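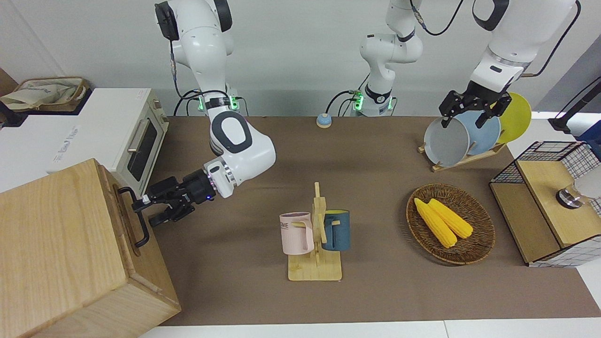 # An afternoon at the Civthorpe open day

I went to Civthorpe in November to look at kitchen things, a sentence I would have been ashamed to write at 20. The open day is held in what used to be a carpet warehouse, and the carpet has left its smell behind as a sort of tenant. Entry was free. Parking was not.

You get a map at the door with the stands numbered up to 203, though the numbers skip wherever they feel like it. I was looking for 100 and found it between 64 and a fire exit.

## Stand 100

Latrice Haddad was in charge of the kitchen tables, and she had opinions about bread boxes, which was lucky because so do I. The wooden one up front is pale blond wood with a fine grain, and it has a black metal handle bolted to the side, a proper U-shaped thing you could get your fingers into. My bread box at home has no handles at all, and I move it by hugging it.

I asked whether it was in fact a bread box. Latrice said it was whatever I was going to keep in it. I have since tried this line on my sister about her garage and it did not go over well.

The toaster oven behind it was white, with a dark glass door and a silver handle across the front. I have nothing against toaster ovens, but every one I have owned became a shelf within a month, and this one was well on its way: it had a woven wicker tray on top, and on the tray a beige cloth bag with printing on it. I found that reassuring. Somebody at Civthorpe lives the way I do.

Then there was the call bell. Small, round, light blue dome, tan base, sitting at the back of a brown mat like it was waiting for the manager. I have wanted a bell in my kitchen for years. My household has voted against it 2 times, and I was the only one in favor on both occasions.

## The rest of the hall

I did a lap. Purov had a long row of dish racks and a man demonstrating how to fold one, which he managed on the third go. Irkix was giving out jar openers, one per family, and I watched a couple get into a short dispute over whether they were still a family. The Villanueva stand was all enamel pots, very nice, priced like small cars. I picked up a lid to see how heavy it was and put it down again with both hands.

Lunch was a cheese roll from a cart near the loading doors. The coffee was better than it needed to be - go early, since they ran out at two.

## If you are going

Wear a coat, as the hall is heated at one end only and the kitchen tables are at the other. Bring cash for the cart. The stand numbers are on the floor, so look down.

I came home with a jar opener and the price of a bell written on the back of my map. The jar opener works on pickles. I have not tried it on jam.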